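Accueil | Guides pratiques | Automatisation | Postes de travail | Contact

Préparer un poste de service assisté par robot : guide à l'usage des responsables d'équipe

Rédigé par Elīna Lill, service Organisation du travail, Giltitz
Mis à jour le 21 décembre 2019

Le présent guide s'adresse aux responsables des espaces de restauration du site de Plisosia dans lesquels un bras robotisé prend en charge une partie du dosage du café en grains. Il précise la préparation du poste, la répartition des tâches et les modalités d'information du personnel. Il complète la fiche de sécurité Oreck, qui demeure applicable dans son intégralité.

1. Définir ce qui est confié au robot

Avant toute installation, le responsable établit avec l'équipe la liste des gestes du poste. Chaque geste est attribué soit au robot, soit à un agent. Le prélèvement des grains à la cuillère et leur transfert dans une tasse relèvent du robot. L'ouverture des récipients, le contrôle de la propreté et la relation avec les convives restent du ressort des agents.

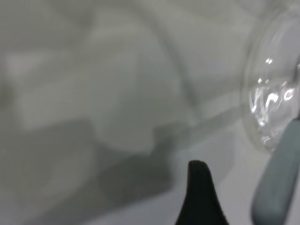
Cette liste est affichée au poste et signée par les personnes concernées. Toute modification fait l'objet d'une nouvelle lecture en équipe, y compris lorsqu'elle paraît mineure. Les récipients en verre transparent sont signalés séparément dans la liste, et leur manipulation est reprise par un agent en cas de doute.

2. Préparer le plan de travail

La surface est essuyée avant chaque série. L'agent procède ensuite dans l'ordre suivant :

- retirer le couvercle du récipient à grains et le poser à plat, à proximité ;
- placer la tasse vide à l'écart du récipient, ouverture vers le haut ;
- vérifier qu'aucun ustensile étranger au poste ne se trouve sur le trajet du bras ;
- placer la cuillère à l'endroit prévu par la fiche de poste.

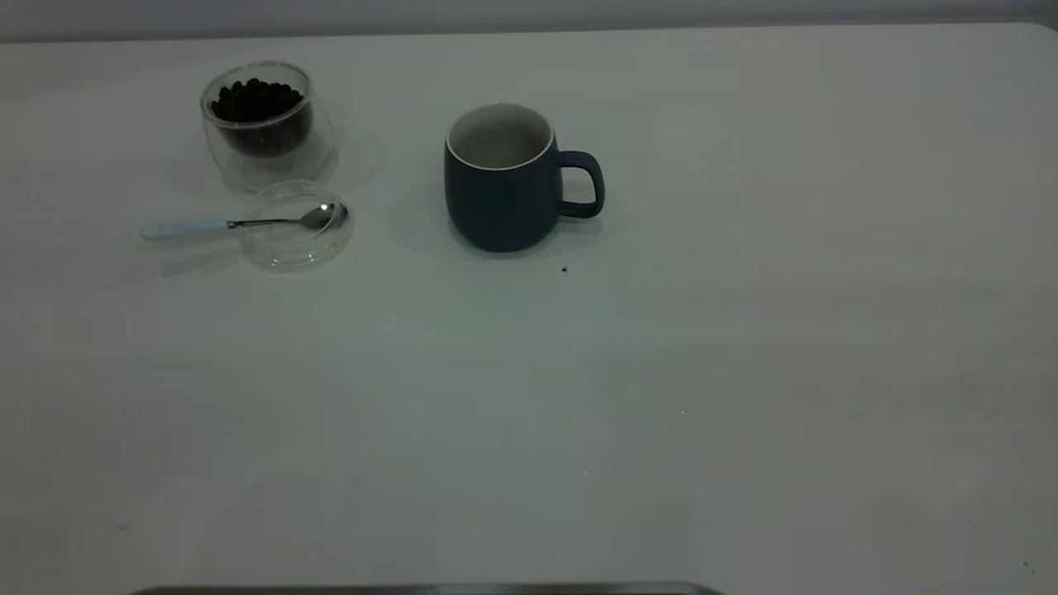
Une tasse de couleur foncée à intérieur blanc est recommandée : les grains s'y distinguent sans effort et le contrôle visuel s'en trouve facilité. Les agents gauchers peuvent demander une disposition inversée – la demande est adressée au responsable, qui fait adapter le programme avant la reprise du service.

3. Lancer la série et surveiller

L'agent de surveillance se tient hors de la zone de mouvement, à portée du bouton d'arrêt. Il n'intervient jamais à la main pendant un déplacement du bras. Si un grain tombe sur la table, il attend la fin du cycle pour le ramasser.

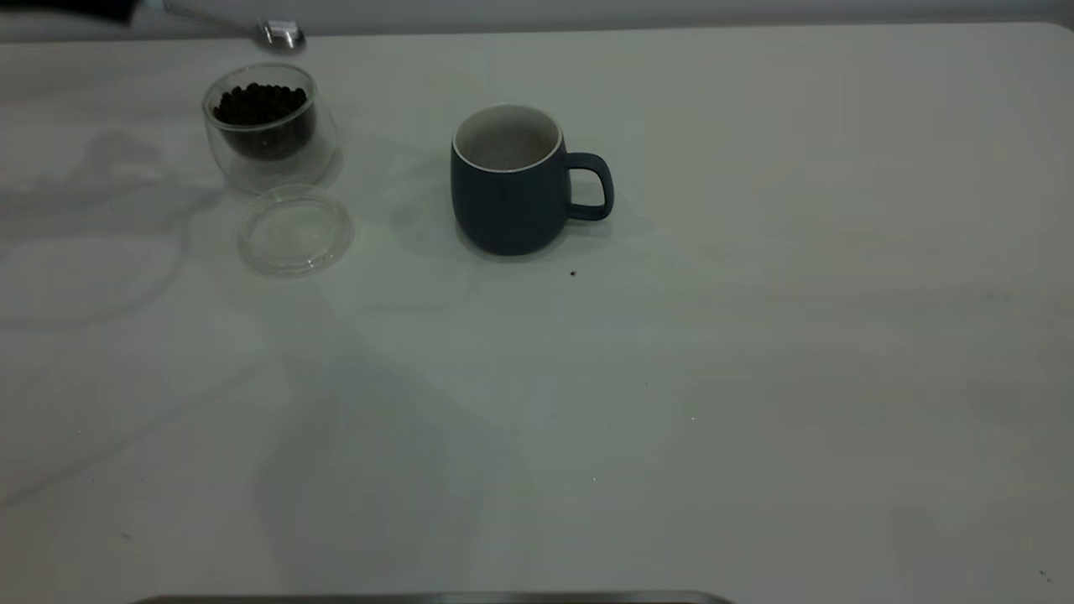

Récipient à grains, couvercle posé à plat et tasse sur le plan de travail.

Chaque série comporte 40 cycles au plus. Au-delà, une pause est observée et la surveillance change de main. Les incidents sont consignés dans le registre Tu, avec l'heure et le geste en cours ; le nom de l'agent n'y figure pas.

4. Accompagner les agents

L'arrivée du robot modifie le contenu du travail. Les agents consacrent moins de temps au dosage et davantage à la surveillance, activité dont la fatigue est différente et souvent sous-estimée. Le responsable veille donc à alterner les fonctions au cours d'une même journée.
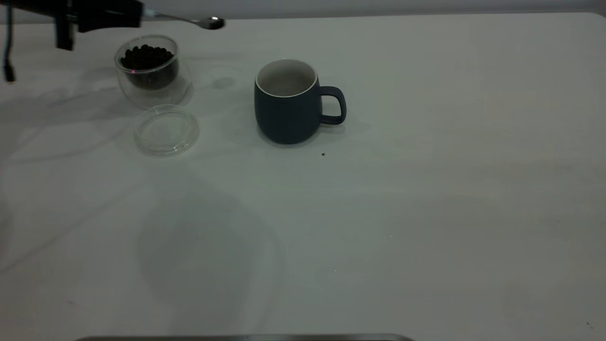
Un entretien individuel est proposé à chaque agent au cours du mois de juin. Il porte sur la charge ressentie, les besoins de formation et les gestes que l'agent souhaite conserver. Le dosage manuel continue d'être pratiqué régulièrement par toute l'équipe, afin que le service puisse être assuré en cas d'arrêt du matériel.

Les relevés de cycles ne peuvent servir à l'évaluation individuelle. Ils sont réservés à l'entretien du matériel et à la révision du présent guide.

5. Clore la série

L'agent met le bras à l'arrêt, referme le récipient, lave la cuillère et essuie la table. Il signe la feuille de poste et signale à son successeur toute anomalie restée ouverte.

Partager cette page | 100 consultations | 0 commentaire
Giltitz – Service Organisation du travail | Contact | Mentions légales | Haut de page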